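Notebook, 2024-11-15: pointing the policy with a dot, ribbed unit pull task (sim)

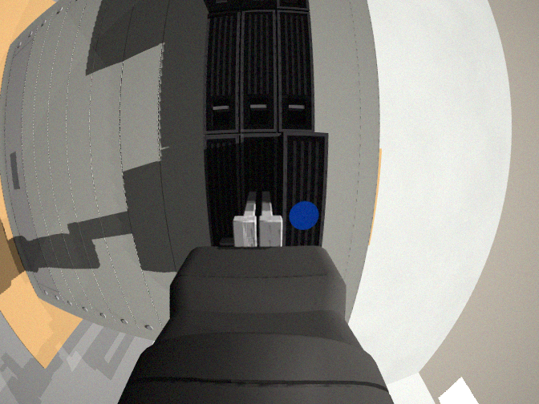
Wrist view in sim, blue dot on the lower right unit.

OK so, picking this up from where I left off last night, because I didn't write anything down and I've already forgotten half of it. The question is still the same one: if we stop telling the policy which unit to go for in words and just paint a dot on the wrist image, does it go to the right one more often? I'm calling the two versions "words" and "dot" in the logs. (The folder named "dot2" is also "dot". Sorry. I'll rename it once the jobs are done.)

Why I care: the black ribbed units all look alike from the wrist. Two rows of three, plus more above that are only partly in view, and the language instruction has to say something like "lower right" and hope the model agrees about what lower right means from a camera that's bolted to a moving hand. When the wrist rolls a bit, "right" drifts. A dot doesn't care about any of that, as long as it's drawn in the right spot.

Setup, so I can rerun it:
- Base policy is the July Trilix checkpoint, nothing retrained except the image adapter.
- Fine-tuned the dot version on 243 sim demos, same demos as words, dot added after rendering.
- Dot is flat royal blue, no outline, no transparency. I wanted a color the scene doesn't already have. The background has orange, gray, white and black in it, so blue it is.
- Evaluation is 80 episodes per version, same seeds for both, lights randomized.
- Success is gripper closed on the bar of the correct unit. I am not scoring the pull yet!

Results from the overnight run. Words got 40 of 80. Dot got 65 of 80. I ran the scorer twice because I didn't believe the second number, and it came out the same. That's a much bigger gap than I'd hoped for and I'm pretty happy, but see below before anyone gets excited in the channel.

Things that bother me:

1. The dot is big. On a unit in the lower row it covers several of the ribs, and if it lands on the bar we're asking the policy to grab something it can't see. For training I put the dot at the projected center of the unit plus a small random offset, so most of the time the bar is clear, but I never checked how often it isn't. Need a script for that. Could also try a ring in place of a filled circle, though I have a feeling a thin ring will get lost against the ribs once the image is downsampled.

2. The gripper hides things. The housing comes up from the bottom of the view and the two fingers stand right in front of the lower center unit, and the bottom of the lower left one is behind the housing too. Right now my dot code draws on top of everything, including the hand. So for a lower center target the dot would end up painted on the fingers, and I don't know what the policy makes of that. Depth test before drawing? Easy in sim, annoying on the real arm. I'd sooner find out whether it matters first.

3. Shadows. I turned the sun up for this batch and wow, the shadows are hard. There's a big dark one beside the units, and one on the gray panel shaped like a robot arm. In a handful of words failures (I skimmed the replays, I haven't sorted them properly) the hand wandered left, toward the panel, which makes me wonder whether it's reacting to that arm shape. I can't tell from replays alone. The clean test is the same seeds with shadows off, and I should have queued that first instead of the big run. The lower left unit also goes so dark that you can hardly see the ribs, and I'd bet the words version hates that one.

4. Curvature. The gray surface around the units looks strongly curved from the wrist, and I spent way too long trying to decide if that's the shape of the panel or the wide camera model. I still haven't settled it. The dotted seams bow outward on the left. If it's the lens, then my projection for the dot has to use the same distortion, and I'm only mostly sure it does. The dot landed on the correct unit in every frame I opened by hand, so it can't be far off, but "every frame I opened" was a pretty short list.

One more thing I tried around lunch: leaving the dot on for the first part of the episode only, then dropping it. The idea is that on the real setup we'd get the point from a person clicking once, and tracking it through the whole approach is a pain. First impression is that it copes fine while the target stays in view and gets lost when it doesn't. No numbers, I only watched replays while eating, so please don't quote me on it.

Also tried swapping the dot color to orange as a sanity check. Bad idea with that orange strip sitting right where the gray surface meets the white one. I stopped it early and deleted the run, which I now slightly regret.

The Kettunen config loader still ignores the camera override if you put it below the scene block. I lost an hour to this again. Put the camera block FIRST. I've added a comment in the file, for whatever that's worth.

To do, in the order I'll probably do them:
- Shadows off, same seeds, both versions.
- Count how often the dot covers the bar in the training set.
- Break the failures down by unit, so we can see if lower left and lower center are carrying most of them.
- Depth-tested dot vs painted-over dot.
- Check the projection against the lens model with the grid scene.
- Smaller dot, half the current radius.
- Ask the Studura folks if their labeling tool can export a single click per episode, otherwise I'll hack something together in the viewer.

Shadows-off job is queued on Trultus, second in line. Replays from last night are in the shared folder under today's date, failures and successes mixed together for now. If you need the disk space, delete anything in there except dot2.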